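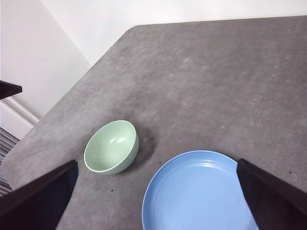
緑の深鉢と青いお皿、灰色のテーブルで

トップ > ニュースレター > 台所だより

こんにちは、台所だより担当です。2025年2月7日金曜日、外は朝からみぞれで、お湯を沸かしては飲み、沸かしては飲みしながらこれを書いています。前回の「味噌の置き場所」の回にはたくさんお便りをいただきました、ありがとうございます!冷凍庫派が思ったより多くて、うちもその夜のうちに引っ越しさせました。カチカチに凍らないんですね、味噌って。もっと早く聞けばよかったです。

さて今回は器の話です。器といっても作家ものでも骨董でもなくて、毎日使う、軽くて、色がついていて、重ねてしまえるやつ。私、最近これに夢中なんです。

きっかけは去年の10月でした。食器棚の上の段から白い大鉢を出そうとして、腕がぷるぷるしたんですよ。量ってみたらその鉢、空っぽのくせに436グラムもありました。そこに汁と麺が入って、両手で運んで、食べ終わったらまた洗って、拭いて、背伸びして戻す。若い頃は何とも思わなかったのに、冬が近づいて手首が冷えてくると、だんだん出すのが億劫になるんです。で、出さないから使わない、使わないのに一番いい場所に座っている。これはちょっと考えなきゃいけないなと思いました。

それで、棚の中身をいったん全部テーブルに出しました。全部です。日曜の午後がまるごと消えました(お昼は立ったままおにぎり)。出してみると、うちの器はほとんどが白か茶色で、しかも似たような大きさの小皿ばかり。いつ増えたんでしょう。引き出物のペア皿が箱に入ったまま出てきたときは、さすがに笑ってしまいました。

手元に残すものを決めるとき、自分で決めたルールはひとつだけ。「先月使ったかどうか」です。思い出とか、値段とか、いつかお客さんが来たらとか、そういうのを考えだすと全部残っちゃうので。もちろん例外はあって、祖母の湯のみは使っていないけれど残しました。ルールはゆるいくらいで続きます、うちの場合は。

結局、12枚の小皿と大鉢が棚から出ていきました。引き取り先は、駅の向こうにあるバルイョット(Baluyot)というリサイクルのお店。バルイョットは欠けのないものなら一枚からでも見てくれるので、箱に詰めて自転車の荷台で、段差のたびにひやひやしながら運びました。新聞紙はけちらないほうがいいですよ。私は途中で二回止まって詰め直しました。

空いた棚に何を入れるか、これがまた楽しくて。色の組み合わせで言うと、いま一番気に入っているのが、やわらかい緑の深鉢に、ひとまわり以上大きい青のお皿を合わせるやり方です。緑と青って、洋服だと私はちょっと身構えてしまう組み合わせなんですけど、器だとこれがいいんですよ!特にどちらも淡いほうに寄せると喧嘩しません。灰色の台の上に置くと両方の色がすっと見えてきて、お茶の時間がそれだけで少し明るくなります。

深鉢とお皿を組にしておくと、使いみちもぐっと広がります。うちでよくやるのは、鉢にスープを入れて、お皿の余ったところにパンを置く食べ方。パンくずがテーブルに落ちないし、スプーンを置く場所にも困らない。おかゆの日は、お皿のふちに梅干しと昆布と、しらすをちょこんちょこんと。おかゆって見た目がどうしても地味なので、下に青が見えているとずいぶん気分が変わります。あと、みかん。鉢にみかんを入れて、むいた皮はお皿へ。こたつの上が散らからないので、これは今年の冬の大発見でした。

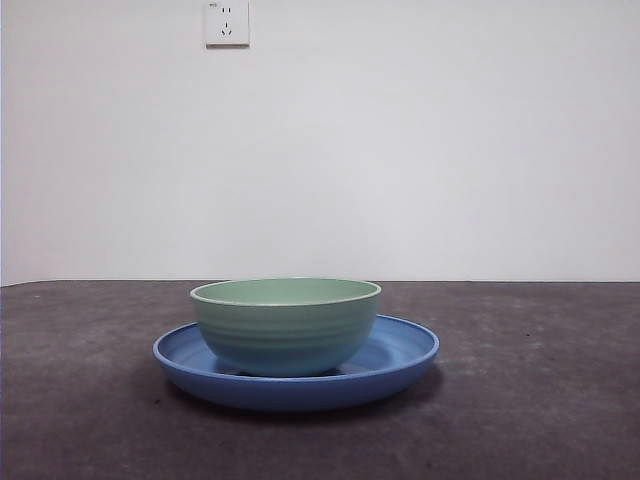
下のお皿を選ぶときは、まんなかが少しくぼんでいて、鉢の底がそこにおさまる形だと使いやすいです。平らなお皿だと、運ぶときに鉢がつーっと滑るんですよ。私はこれで一度、かぼちゃのスープを廊下に飲ませました。お店で選べるなら、重ねてみて、ちょっと傾けて、動かないか試してみてください。それから大きさの差。鉢の外側にお皿が両脇ともしっかり出るくらいがちょうどよくて、ぎりぎりの大きさだとパンも皮も置けず、ただの受け皿になってしまいます。

鉢のほうは、底に向かってすぼまった形が好みです。見た目がすっきりするのと、片手で持ったときに手のひらにおさまるから。外側に横の筋がぐるっと入っているものなら、指がかりになって、洗剤のついた手でもつるんといきにくい気がします(気がするだけかもしれません)。筋の間に汚れがたまらない?と聞かれることもありますが、浅い筋ならスポンジの柔らかい面で横向きになでればすぐです。

お店の話も少し。普段づかいの器を見に行くなら、商店街のはずれにあるルケノン(Lukenon)がおすすめです。間口は狭いのに奥が長くて、いちばん奥の棚に単色の器が色別に並んでいます。値段も400円台からあって、ひとつだけ買って帰っても嫌な顔をされません。私はいつも一時間くらいうろうろして、結局ひとつだけ買う客です。すみません。もう一軒、橋のたもとのドロツィデ(Drotside)は、器よりもお盆やふきんが充実しています。軽い器に替えたらお盆も軽くしたくなるもので、こちらもそのうち特集したいと思っています。

樹脂の器を初めて買う方に、ちょっとだけ注意を。ものによって電子レンジにかけられるもの、かけられないものがあります。裏の表示を必ず見てくださいね。メラミンの食器はレンジにかけないのが基本です。うちは間違えないように、レンジに入れていい器は右の段、だめな器は左の段と分けました。家族にも一度説明したのですが、三日で混ざりました。いまは棚のふちにマスキングテープで大きく「左はレンジだめ」と書いて貼ってあります。見栄えは……まあ、台所ですから。

お手入れは、クレンザーと金たわしを避けること。細かい傷がつくと、そこに色がしみやすくなります。カレーやトマトのソースは、食べ終わったら早めに流してしまうのがいちばん。それでもうっすら黄色くなったときは酸素系の漂白剤を使いますが、これも表示を確かめてからにしてください。塩素系は変色することがあるそうで、うちでは使っていません。

しまい方は、お皿はお皿、鉢は鉢で重ねるのがふつうだと思います。私も最初はそうしていました。でも毎朝使う一組だけは、お皿に鉢をのせたまま棚の手前に置いています。これだと寝ぼけていても一回で出せるんです。朝の私は本当にぼんやりしているので、手数がひとつ減るだけでありがたくて。お客さん用の組は奥に別々に重ねておけばいいし、奥のものが増えてきたらまた10月にでも見直すつもりです。

そうそう、読者の集まりのお知らせもありました。今度の「器の持ち寄りお茶会」は、公民館ではなくヴルンネス(Vurnness)の二階で開きます。階段が少し急なので、荷物の多い方は一階で声をかけてくださいね、上まで一緒に運びます。定員は26人、お茶とお菓子はこちらで用意しますから、気に入っている器をひとつ、できれば普段使っているそのままのものを持ってきてください。茶しぶがついていても大歓迎です。むしろ茶しぶの落とし方で盛り上がりたいです!使わなくなった器の交換コーナーも作りますので、箱に入ったままのペア皿がある方はぜひ(うちのもあります)。

日程はまだ調整中で、決まりしだい次の号に載せます。参加したい方は、このニュースレターにそのまま返信で「お茶会」とだけ書いて送ってください。好きな色の組み合わせも一言添えてもらえると、私が喜びます。次回は、お盆の話かふきんの話、どちらか先に書けたほうをお届けしますね。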